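Fornance revises tray sorting layout for small-parts benches

Fornance has revised the bench layout it uses for sorting mixed small items at its Medina workshop. The change, in effect from April, replaces fixed drawer inserts with loose plastic trays set directly on the worktable. Pens, markers, metal rods and foam earplugs are among the stock handled this way.
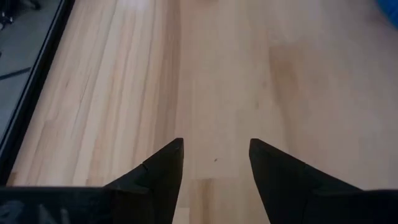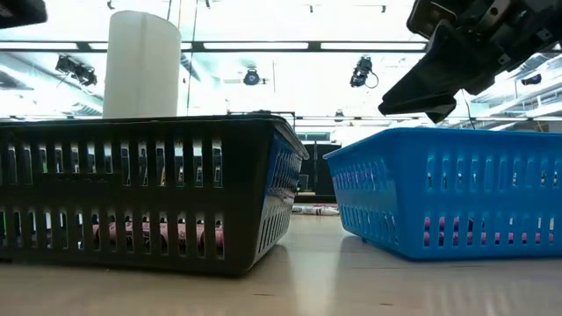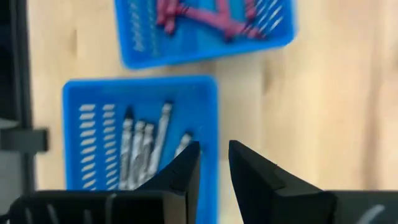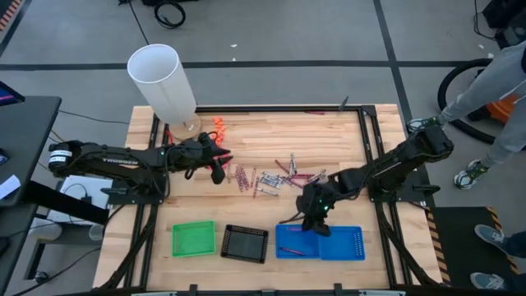 Tray arrangement

The revised layout keeps the trays on the bench top, where they can be moved or turned to suit the job. Slotted baskets are preferred over solid bins. The slots let a worker check the contents from the side without lifting anything, and dust falls through instead of collecting at the bottom.

Color is used as a first-level label. Each color is assigned to a group of items at the start of a job, and the assignment is written on the job card. It is not fixed from one job to the next — the same blue basket may take metal rods in one run and pink pieces in another. Trays are emptied and wiped before they are reassigned.

Mixed stock is tipped out in the middle of the bench and sorted outward. Long items are laid parallel inside a tray where the width allows. Foam earplugs roll and bounce, so they are kept apart from the main pile until the heavier items have been cleared.

Bench surface

The tops are light wood with a smooth finish. Fornance considered a dark rubber mat but rejected it after a short trial, finding that small metal parts were harder to pick out against it. The drawback of the wood is glare under overhead lighting. The workshop has moved 3 light fittings to reduce it.

Supply and next steps

The Medina site has bought 402 trays through the distributor Skirkareo. Fornance's stock list for the bench area now runs to 907 lines, of which 103 are classed as loose small items and fall under the new layout. The rest stay in drawers.

A second site, Raltari, is due to adopt the same arrangement once its existing inserts are worn out. No date has been set for that.

Comments (3)

benchrat44
We did the color thing two years ago. Works fine until someone loses the job card. Put a clip on the tray.

P. in receiving
Do the slotted ones hold small drill bits? Ours slip through at the corners — ended up lining them with card.

oldstockroom
Would have liked to see the tray dimensions listed.

This site uses cookies to remember your settings and measure traffic. By continuing to browse you accept our cookie policy.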